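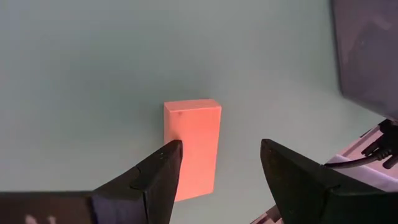

Blick der Handgelenkkamera auf einen lachsfarbenen Block zwischen den beiden Greiferfingern

Start Darnia Installation FAQ Änderungen Kontakt

Häufige Fragen zu Darnia

Darnia ist unser Softwarepaket für zweiarmiges Sortieren: Wahrnehmung, Greifplanung, Bahnplanung und ein Aufnahmewerkzeug, alles in einem Repository. Die Fragen unten kommen aus dem Forum und aus unseren Werkstattabenden in Indwood. Wenn etwas fehlt, schreibt uns, wir freuen uns wirklich über jede Nachricht!

Muss ich beide Arme benutzen?

Nein. Mit arms: left oder arms: right in der Konfiguration läuft alles auch einarmig. Zu zweit macht es aber viel mehr Spaß — der Planer Baird verteilt die Blöcke nach Reichweite und vergibt für die Tischmitte eine Sperre, damit sich die Unterarme nicht in die Quere kommen. Wer zuerst anfragt, darf hinein, der andere Arm wartet an seiner Seite.

Woher weiß die Software, welcher Block in welchen Behälter gehört?

Aus einer kleinen Textdatei. Jede Zeile ordnet eine Farbklasse einem Behälter zu, mehr ist es nicht. Wir arbeiten meistens mit vier Klassen: Gelbgrün, Violett, Lachs und Blaugrün. Die Behälter selbst werden beim Start einmal von der oberen Kamera gesucht und danach nicht mehr verfolgt. Wer einen davon verschiebt, ruft bitte darnia rescan auf. 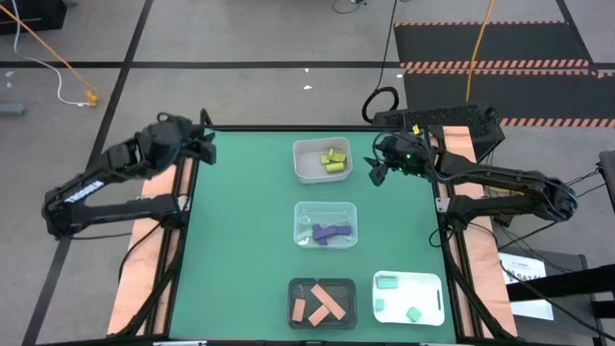

Die Zuordnung lässt sich auch im laufenden Betrieb ändern. Baird liest die Datei vor jedem Griff neu ein, ein Block, der schon im Greifer steckt, wird aber noch nach der alten Regel abgelegt. Das hat uns beim ersten Mal ganz schön verwirrt.

Kommt die Erkennung mit durchsichtigen Behältern zurecht?

Inzwischen ja, und darauf sind wir ein bisschen stolz. Klare Wände spiegeln, und durch den Boden sieht man die Tischfarbe. Die alte Version hielt so einen Behälter deshalb gern für freie Fläche. Jetzt suchen wir nach Rändern und Reflexen statt nach gefüllten Flächen. Trainiert wurde mit 861 Aufnahmen, davon 363 mit mindestens einem durchsichtigen Behälter. Rauchgraue Wannen sind noch etwas wackelig, vor allem bei schwachem Licht am Abend.

Wozu die Kamera am Handgelenk, wenn oben schon eine hängt?

Die obere Kamera liefert die grobe Lage, die am Handgelenk die letzten Zentimeter. Gerade bei hochkant stehenden Blöcken lohnt sich das: Ist ein Finger deutlich näher dran als der andere, würde er den Block beim Schließen umschieben. Die Feinkorrektur verschiebt den Greifer vorher zur Seite, bis der Abstand links und rechts ungefähr passt. Abschalten könnt ihr sie mit fine_align: off.

Was passiert mit Blöcken, die ein Arm verdeckt?

Sie bleiben in der Szenenliste, bekommen aber den Status »unsicher« und werden erst gegriffen, wenn die Sicht wieder frei ist. Nach 7 Sekunden ohne Sichtkontakt fragt Baird den verdeckenden Arm, ob er kurz zurückweichen kann.
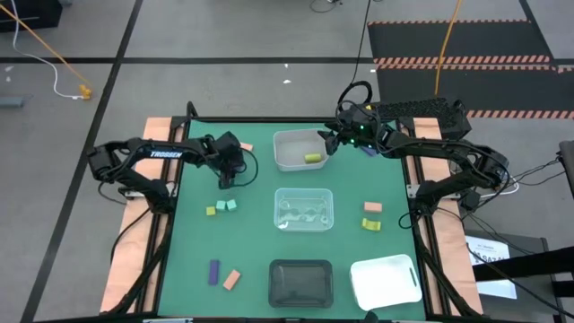 Bei Blöcken, die dicht nebeneinander liegen, greift eine andere Regel. Zwei gleichfarbige Würfel direkt aneinander verschmelzen in der Farbmaske leicht zu einem langen Quader, also prüft Darnia zusätzlich die Kantenlänge und teilt die Maske, falls sie zu keiner bekannten Form passt. Bögen und andere Sonderformen müsst ihr in shapes.txt eintragen, sonst werden sie als Quader behandelt und gern an der falschen Stelle gefasst.

Wie nehme ich eigene Abläufe auf?

Mit Bandley, unserem Aufnahmewerkzeug. Es schreibt Gelenkwinkel, Greiferöffnung und alle Kamerabilder mit gemeinsamem Zeitstempel weg und spielt sie auf Wunsch in halber Geschwindigkeit wieder ab. Im Beispielordner liegen 76 Abläufe zum Ausprobieren — schaut da unbedingt hinein, bevor ihr selbst loslegt!

Die Arme fahren nach dem Start nicht los. Was nun?

Meistens fehlt die Freigabe. darnia status zeigt für jeden Arm, ob er bereit ist, und nennt sonst den Grund. Steht dort calib missing, bitte die Kamerakalibrierung wiederholen. Seit der Version vom Juli wird sie pro Kamera gespeichert, alte Kalibrierdateien werden nicht mehr gelesen.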